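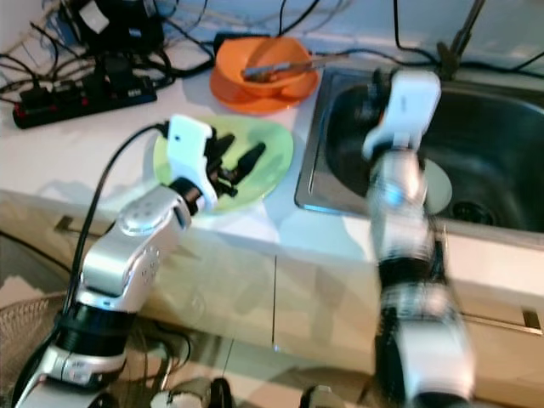

Page last changed: September 7, 2025

Stollton site sets out spending plan for two-arm kitchen cell

The Stollton training kitchen has put forward its equipment plan for the coming year, with the largest single line going to a second two-arm cell for dish handling. The plan was drawn up by Consuelo Lozano, who runs equipment planning for the kitchen and its sister site at Drutville. It covers purchase, fitting, spares and the bench work needed before the new cell can be signed over to the teaching staff.

The present cell works at an ordinary kitchen counter with an inset stainless steel sink. Plates and bowls are set out on the worktop and the arms are used to pick them up and move them. The task set has been kept small on purpose: flat plates, bowls on plates, and bowls with a utensil left in them. Glassware and knives are outside the plan and will stay there until the grippers have been reviewed.

According to the plan, the cell was booked for 800 hours of bench time over the past year. Of these, 155 hours were lost to faults, resets and waiting for parts. Lozano's paper breaks the lost time down by cause. Gripper fingers come first, cabling second and software restarts third. Faults in the arm joints themselves were few, and the paper asks for no change to the arms.

"The arms are the dear part and they have given us the least trouble," Lozano said. "Most of the lost hours came from parts that cost less than a decent saucepan. We had budgeted for one spare set of fingers and we should have budgeted for four."

The second cell is to be bought from Tóth, which supplied the first. Two other suppliers were asked to quote. One could not meet the height limit set by the wall cupboards at Drutville, and the other offered a shorter service contract at a higher yearly cost. Staying with the same supplier also means that fingers, gripper housings and leads can be held as one shared stock for both sites.

Fingers are the main item in that stock. A shallow plate lying flat on a worktop leaves very little to get hold of, and the fingers have to come down close to the surface to reach under the rim. Contact with the worktop wears the tips. The plan moves from replacing fingers when they fail to replacing them after every 200 hours of bench time, with the worn set kept back for checking against a gauge.

Finger tips will also be bought in two grades. The present tips hold well on thick rims but tend to slide on smooth plastic ones. A softer tip was tried in March and held better, though it picked up marks sooner. Both grades will be run side by side on the first cell before any larger order is placed. The paper gives no view on which is likely to be chosen.

Cabling is the second concern. Each gripper is fed by an external lead that follows the arm and needs enough slack to let the wrist turn through its full range. Too little slack strains the plug, and too much can catch on items on the worktop. The plan sets aside money for clips along the arm and for leads cut to a fixed length, to be held at both sites.

Power and network fittings are dealt with in the same section. On the first cell these were added in stages, and extension strips and adapters ended up at the back of the counter. The second cell is to have its supply brought in from behind the wall, with sockets above splash height and all adapters in a closed box. The first cell will be altered to match when the electrician is on site for the second, so that only one visit has to be paid for.

The sink is harder to budget for. At present, plates are put into the basin and taken out again without water. Working with the tap running would need sealed wrist covers and a drip guard over each gripper housing, and neither has been priced to Lozano's satisfaction. The quote from Pisow, which makes covers for food machinery, was for a full sleeve running from base to wrist. It would have limited the movement of the elbow and was turned down. A shorter cuff has been asked for and a price is expected before the order for the cell itself is placed.

Wet work has therefore been listed as a separate line, with no sum against it. If the cuff is bought, the paper says, the cost should include time for testing with plain water before any detergent is used, and the sockets must have been moved first.

A smaller line covers tableware. The first cell was set up with plates and bowls in strong plain colours, which were easy for the cameras to tell apart from a white worktop. White plates and see-through plastic ones were brought in later and gave more failed picks. The plan pays for 31 further pieces, most of them white or translucent, with a few steel items. They are to be bought from ordinary shops so that broken pieces can be replaced without an order form.

Staffing is unchanged. One technician will look after both cells and split the week between Stollton and Drutville. The paper notes that this leaves no cover for holidays and suggests that two of the teaching staff be trained to change fingers, swap a lead and restart a cell. Faults beyond that level would wait for the technician. The training is put at one day per person, with a short refresher if the gripper type changes.

The worktop at Drutville will need some work before delivery. Its cabinets are lower than those at Stollton, and the base of the cell has to stand so that both arms can reach the basin and the back of the counter. Three positions were marked out on the floor and measured. The middle one gave full reach to the sink but blocked a cupboard door. Lozano has recommended it anyway, with the door to be taken off and the shelf inside used for spare parts.

Safety fittings make up the rest of the plan. A second stop button will be fixed at the far end of the counter at each site, as the present one can only be reached from one side. Floor marking will be renewed. The speed limit for arm movement while a person is standing inside the marked area stays as it is, and a request from the teaching staff to raise it for demonstrations was not taken up.

Payment to Tóth would be split in two, with the first part due on order and the second after acceptance tests at Drutville. The tests use the same task list as the first cell: pick up a flat plate from the worktop, place it in the sink, remove it, and lift a bowl from the plate beneath it. Each arm is tested alone and then with the other arm moving. The pass mark is unchanged from the first purchase. If the cell fails twice on the same task, the second payment is held until the supplier has visited.

The service contract is for the same term as the present one, and both cells would fall due for renewal together. Lozano said this had been asked for at Stollton, where the earlier renewal had come in the middle of a teaching block and the cell had stood idle while the paperwork was sorted out.

Comments on the plan can be left with the equipment office at either site. The order will be placed once the price for the cuff has come in and the wall supply at Drutville has been surveyed.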